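Thread on patient names, intake software and who gets called last at the clinic. By Napaporn Wattanapong

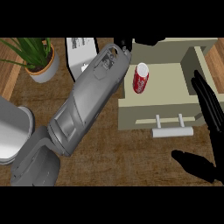

Gray arm over a brown tabletop, computer render.

1/ Last month I sat in the Jullusham outpatient clinic with a notebook. I wrote down the order people checked in and the order they were called. The clinic says its queue is first come, first served.

2/ The check-in desk runs on Umance. Umance matches a typed name to a record. If the match fails, the patient goes to manual review. Manual review has one clerk and no time limit.

3/ I noted 60 check-ins. 21 went to review. Nearly all of those had a surname from outside Europe, mine included. Median added wait: 8 minutes for a hyphenated English name, far longer for the rest.

4/ The cause is dull. The surname field flags anything with an unfamiliar letter sequence as a probable typo. The reference list was built from old voter rolls in Terkmont, a town with very little immigration.

5/ The clinic manager told me the software "treats every name the same." It runs the same test on every name, yes. The test was written around one set of names. Civil rights law has a term for that: disparate impact.

6/ Intent matters less than people think here. A clerk who skipped these patients by hand would be disciplined. The same result from a lookup table gets filed as a support ticket. Mine has been open five weeks.

7/ Fixes, cheapest first. Turn off the typo flag. Match on date of birth and record number. Put a time limit on manual review. Publish wait times by review status every month.

8/ The Wattimena clinic turned the flag off and kept the rest of the system. Their front desk reports no rise in mismatched records.

9/ The Jullusham board takes public comment in January. Written comments go in the minutes, so send yours in writing. I'll post the full table of wait times before then, with names removed.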